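Zimemum issues safety notice on two-arm key handling cells

Software hold applied to handover routine; operators asked to check grip release settings

CUTUSDALE - Zimemum has issued a safety notice covering the two-arm key handling cells it supplies to vehicle depots and property managers. The notice follows a fault in July at the company's Cutusdale test centre, in which both grippers in a cell closed on the same split ring and neither released.

The fault occurred during the handover routine, where one arm passes a ring or a tagged key to the other above the bench. In normal operation the giving gripper holds until the receiving gripper reports contact, then opens. In the July event the receiving gripper reported contact and the giving gripper did not open. Both arms then moved off on their planned paths with the ring between them. The split ring was pulled open and a fragment of wire was thrown clear of the bench. There were no injuries. The cell stopped on a torque limit, but later than its specification allows. 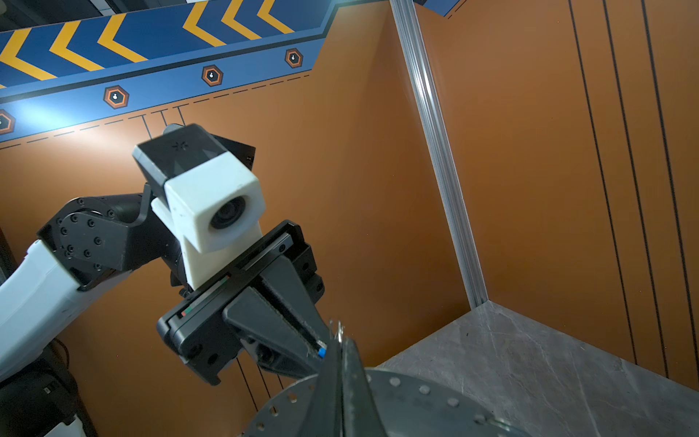

Analysis of the controller log showed that the release command had been sent and then discarded. The two arms run on separate controllers which share a clock signal. When the signal drifts beyond a set tolerance, messages carrying an older time stamp are treated as stale and dropped. This is correct behaviour for position data. It should never have been applied to release commands, and the filter had been extended to them in error in an earlier software update.

The affected software is Nalinness version 2. Zimemum's records show 138 cells running this version. Cells with a single arm do not use the handover routine and are not affected.

Zimemum has since repeated the routine 2,576 times at the test centre with the clock signal deliberately disturbed. The fault was reproduced under those conditions on the old software. It did not recur on the corrected software over the same number of cycles.

Thin items present the greatest hazard. A key blade or plastic tag will generally slip from the fingertips before a dangerous load builds up. A closed ring will not slip, and the stored energy is let go all at once when the ring fails.
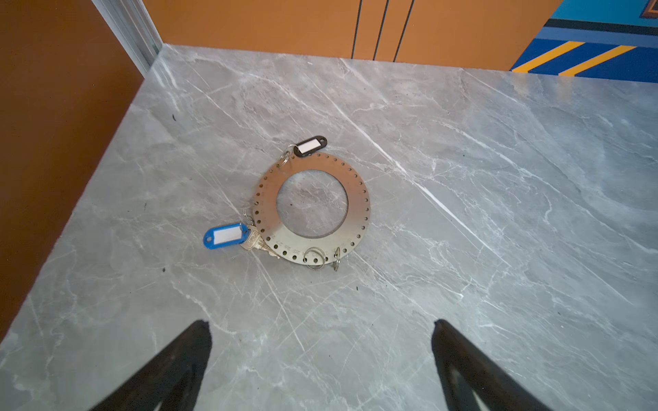 Operators of affected cells are asked to take the following steps before returning a cell to automatic mode:

Confirm that the handover hold is active. The status page should read HOLD in the handover field. If the field is blank, leave the cell in manual and contact Zimemum service.

Set the grip force limit on both arms to the lower of the 2 factory values.

Inspect fingertips for scoring or spread. Replace them in pairs.

Keep the guard door closed whenever either arm is powered, including during teaching. Eye protection is to be worn by anyone working inside the guard line.

With the hold active, items are set down on the bench by one arm and picked up by the other. Cycle times will be longer. Zimemum does not recommend bypassing the hold to recover the lost time, and doing so will void the safety assessment supplied with the cell.

The corrected software will be released once an outside assessment by Delić is finished. The assessment covers the time stamp filter, the torque limit response and the order in which the two controllers stop.

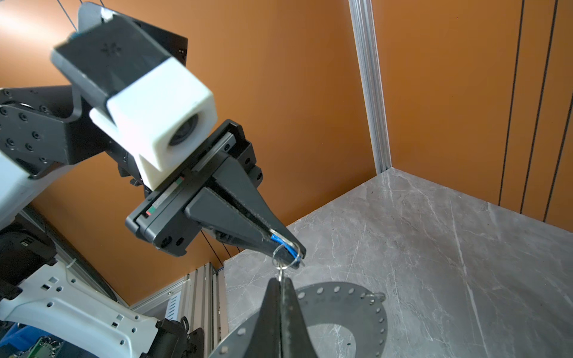 Khalil Moussa said the late stop concerned him more than the dropped message. "Messages get lost, and a cell has to be safe when they do. The torque limit should have caught this well before the ring let go, and I want to see that fixed and tested separately," he said. He added that cells already on hold should stay on hold until both items are closed.

Zimemum accepts that the two faults are distinct. The stop delay has been traced to an averaging window on the torque reading, and a shorter window is included in the corrected software. The notice will be updated if the assessment calls for further changes - operators do not need to register again to receive it.

Service enquiries should quote the cell serial number and the software version shown on the status page.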